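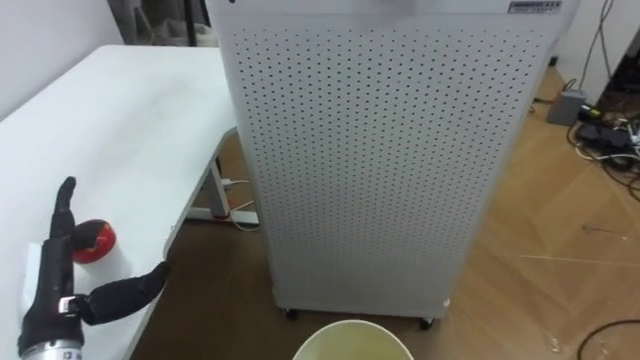

Furnau Iltmont air purifier
Reviewed by Karim Moussa
6/17/19

The Iltmont is Furnau's floor-standing purifier for single rooms, and the largest model the firm sells without a fixed duct. The list price is £599, although most shops have it at £459. At that lower figure it competes directly with the Mwakyusa column units, which move a similar volume of air but take a filter cartridge that has to be ordered from the maker.

Construction is plain. The cabinet is a tall white rectangle, and nearly the whole of the front panel is perforated with rows of small, closely spaced holes. A small label sits in the upper right corner of the panel, in print that needs to be read from close up. Weight is 13 kg with the filter fitted. That is manageable for one person on a hard floor and awkward on stairs, as the cabinet gives the hands very little to hold.

Air is drawn in through the front and leaves through a vent at the rear. The manual asks for a hand's width of clearance behind the unit. This should be observed. With the back pushed close to a wall, the fan note rose by a clear step at every setting and the airflow at the far side of the room fell off.

Filtration is in two stages. A washable mesh behind the front panel catches lint and hair, and a pleated filter behind that deals with finer dust. The panel is held by clips along both long edges. The lower pair on the review unit were stiff when new and have not eased much. Once the panel is off, the mesh slides upwards and out, and can be rinsed in a sink. Furnau supplies a soft brush for the holes in the panel, which is useful, as a cloth tends to push fluff into them.

There are four fan speeds and an automatic mode. Speeds one and two are quiet enough to work beside. Speed three can be heard over a conversation. Speed four is for clearing a room after painting or cooking, with the door shut and the user elsewhere. Automatic mode responds promptly to airborne dust and rather slowly to smells.

Testing was carried out in a small white utility room with a herringbone wood floor, a front-loading washing machine, a standing desk and a low two-tier cabinet. It was chosen because it collects lint faster than any other room available.

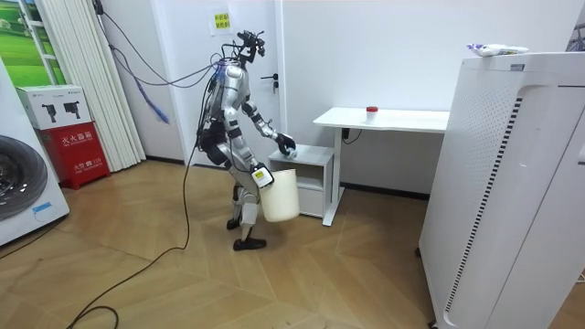 Hard floors of this type are a fair trial for a purifier. Dust does not settle into them as it does into carpet, and every opening of the door lifts some of it again. Left in automatic mode, the Iltmont stayed on speed one for most of the day and went up a step when laundry was being sorted. Surfaces at desk height needed wiping less often over the test period. The skirting boards saw no change, and a broom is still required.

Humidity is not addressed at all. The unit has no drying function, and Furnau makes no claim for one, but buyers planning to use it near a washing machine should know that it will not help with damp air. Culum sells a combined machine for that purpose at a higher price, with a noticeably louder fan.

Two faults were found. The mains lead is short, and leaves at the left side of the base, so the choice of socket largely decides the position of the cabinet. The filter timer also resets if the power is cut — a nuisance where the socket is shared and the plug is often pulled. Writing the fitting date on the filter's cardboard edge gets around it. Furnau says a revised control board will go into units built from August.

At list price the Mwakyusa is the better buy, with a longer lead and easier clips. At £459 the Iltmont has the advantage in running costs, as its pleated filter is a standard size stocked by several makers. Replacement mesh screens are sold separately.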